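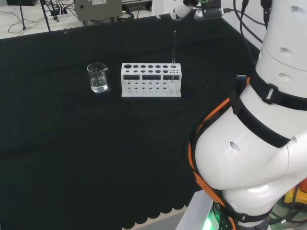 Magazine > Features > Freshwater

Reading a Reservoir in the Fall Drawdown

By October the water at Tongate has dropped 6 feet below summer pool, and most of the boats are gone. The ramp on the east side is still usable if you don't mind backing down past the end of the good concrete. The other ramp closes when the lake falls below its last slab, and it stays closed until spring.

I have fished Tongate in the fall for a long time, and I used to treat the drawdown as something to put up with. The banks I liked in June were dry mud. The docks sat on the ground. I would run from one dead spot to the next and go home with a couple of small bass and a sunburned neck. What changed my fishing was a slow afternoon when I tied up the boat and walked the shoreline.

You can learn a lot on foot. Stumps that were a vague bump on the sonar in summer are sitting in the open, and you can see which ones have roots washed out underneath. Old fence lines run straight down the bank and into the water. Leken Creek used to cross a gravel road before the valley was flooded, and when the lake is down you can stand on the roadbed and see where it goes under. I mark all of it. The spots are no good that day, but they will have fish on them in April.

For the fishing itself, I start at the mouths of the creek arms and work out toward the main lake. Falling water pulls bass off the flats, and they tend to stop at the first hard edge they come to. On Leken that edge is the old channel bend, where the bottom goes from clay to rock. I keep the boat in deep water and throw up onto the shelf, then bring the bait down the slope slowly enough to feel it touch.

Most of my fall fish come on two baits. One is a medium-diving crankbait in a plain shad color. The other is a jig with a small trailer, brown or green, nothing fancy. I fish the crankbait when there is wind on the bank and the jig when there isn't. I throw both on the same rod more often than I should, a medium-heavy Stumura that is a little too stiff for treble hooks. It costs me a fish now and then.

Line matters more than I used to think. The exposed rock at Tongate is sharp, and the rock just under the surface is no kinder. I retie after every fish and any time I drag across something rough. I run my fingers up the last 2 feet of line, and if there is a nick I cut it off.

Time of day is less important than current. When they are pulling water through the dam, fish move up on the points and feed. When they stop, the bite can quit within minutes. Many reservoirs post a release schedule, and Tongate's is usually close to right – close enough to plan a morning around, anyway. If the release starts at noon I don't hurry to the ramp at dawn.

Surface temperature has been 58 or lower on my best days, but I don't put much weight on it. The bait tells you more. If I idle into a creek and see nothing flickering on top and nothing on the screen, I leave. Last fall I went through four arms that way before I found shad in the back of Fakhoury Cove, packed along a bank no longer than 100 yards. I stayed there until dark. The biggest fish came off a laydown I would have passed at full pool, with its trunk on dry ground and only the top branches wet.

A few words on running the lake when it is low. Charts are drawn for full pool, so take the depth and subtract. The bar off Fakhoury Cove shows plenty of water on the map and has very little in the fall. I trim up, stay in the channel and idle anywhere I haven't been that week. I carry a push pole and a spare prop, and I have used both.

The lake stays down through the winter. I keep going until the guides on my rod ice up, and after that I go back to walking the bank with a notebook.

Related stories
Jigs for Cold, Clear Water
A Second Look at Small Farm Ponds
Storing Your Boat Batteries for Winter
34 Bank Spots You Can Reach Without a Boat

Contact us | Copyright, all rights reserved | Back to top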